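## 3.2 Collection of Tabletop Examples

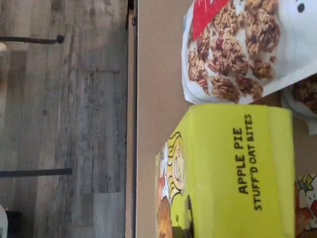
**Figure 2.** Packaged foods on the tabletop during collection, including granola pouches and a box of oat bites. The image is shown in its recorded orientation.

The Jasow set contains 712 recorded episodes, gathered in September by four operators at the Clekska site. Each episode begins with a group of packaged foods placed close together on a plain tabletop and ends when the named item has been moved to its target position. Items were drawn from a pool of 26 grocery products, with pouches and cartons mixed in the same layout (Figure 2). Operators were told to leave packages touching or partly covering one another, as they would be in a kitchen or on a store shelf.

Pouches proved harder to label than boxes. Their outlines change with handling, and the printed photographs of food were at times marked by annotators as separate objects. Stankevičius and Uibo reviewed all such cases and merged the labels where needed. Printed text was transcribed only when it could be read in full – blurred lettering was tagged as unreadable and left out of the language prompts.

Episodes longer than 30 seconds were divided at the point of release. Image rotation was not corrected before training.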